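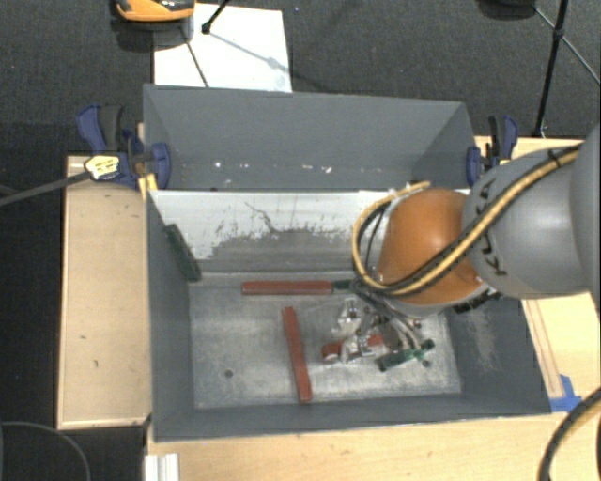 Jozefína Kolář wants to know if she can just squeeze a tomato onto a paper towel, let it dry and call it saved seed. Yes, you can! I did it that way for years, and plenty of those seeds grew. But then you spend an evening in March picking bits of paper towel off every one of them (or planting the paper too, which works fine until you want them spaced out), and the slimy coating dries on and takes its sweet time breaking down in the soil. So let me walk you through the jar method, which smells worse and works better.

## Pick the right tomato first

Check what you're growing. If the plant tag says "hybrid" or "F1", the seeds will sprout but the babies may look nothing like the parent. I once planted out a whole row from a grocery store cherry tomato and got sour little marbles on one plant and something the size of a plum on the next. Fun, if you have the space. I don't.

What you want is an open-pollinated variety, the kind people usually call heirloom. Mine this year are Pešek, a big lumpy pink one that my neighbor brought over the fence as seedlings in June, and a yellow paste tomato that I lost the label for and now just call the yellow one.

Then choose the plant before you choose the fruit. I tie a piece of red yarn on whichever plant has been the healthiest and tastiest, and I tell everybody in the house that yarn means hands off. Let the fruit go past the point where you'd want it on a sandwich. Soft is good. Split is okay. Moldy, no.

## What you need

- Ripe tomatoes from your best plant
- A clean glass jar for each variety
- Masking tape and a marker
- A fine strainer
- A ceramic plate, a piece of window screen or some coffee filters
- Paper envelopes

Label the jar now. Not later, now. (See "the yellow one.")

## The smelly part

1. Cut the tomato across its middle, like you would for slices, so the seed pockets open up. Squeeze or scoop the seeds and jelly into the jar. You can still eat the rest, and I usually throw it straight in a pot for sauce.
2. If the tomato is on the dry side, add a splash of water. Juicy ones don't need any.
3. Cover the jar with a coffee filter and a rubber band, or with a bit of cloth. It needs air, and you need it to keep the fruit flies out.
4. Leave it somewhere warm and out of the sun for two or three days. Give it a stir once a day. I keep mine on the back porch on top of the dryer vent box, ever since the summer I left three jars next to the toaster and my husband thought something had died in the wall.

You may get a skin of white mold on top. Don't panic, that's normal. What you're waiting for is the jelly to let go, so the good seeds drop to the bottom and the liquid on top goes thin and cloudy. Don't leave them much past that point, especially in a heat wave, or they'll start to sprout in the jar. I've had that happen and there's no saving them.

## Rinse and dry

Fill the jar up with water, swirl it, and let it settle. The pulp and the empty seeds float, so pour those off slowly. Do it again until the water stays clear, then tip everything into the strainer and rub the seeds gently under the tap. The smell goes away, I promise.

Tap the strainer hard to get the water off and spread the seeds out on your plate in one layer. They'll stick a bit on coffee filters, but they peel off with a fingernail. Stir them around with your fingers every day so they don't dry in clumps. No oven, no hair dryer, no sunny dashboard. Mine take a week, sometimes longer when it's muggy, and they're ready when they feel papery and slide around on the plate.

## Storing them

Paper envelope, name and year on the front, and then all the envelopes go in a lidded tin in the coolest closet in the house. My front-of-envelope notes are pretty basic: "Pešek, August 2020, from yarn plant, cracked after rain, GREAT with salt." You'll thank yourself for the cracked-after-rain part when you're choosing what to start in spring.

Kept dry and cool they'll last for years. If you're not sure about an old batch, fold a few up in a damp paper towel inside a plastic bag, put it someplace warm and peek in after a week. (So the paper towel does get its moment, Jozefína.)

## A few other things people have asked

**Can I mix tomatoes from different plants of the same kind?** Sure, go ahead, as long as they're all healthy ones.

**Will my varieties cross?** Regular tomatoes mostly pollinate themselves, so I don't fuss over it. Potato-leaf types and currant tomatoes cross more easily, and I'd give those some distance from the rest.

**Does this work for peppers?** Skip the jar entirely. Scrape the seeds out of a fully ripe pepper and dry them on a plate. Wear gloves for the hot ones, and please don't rub your eye.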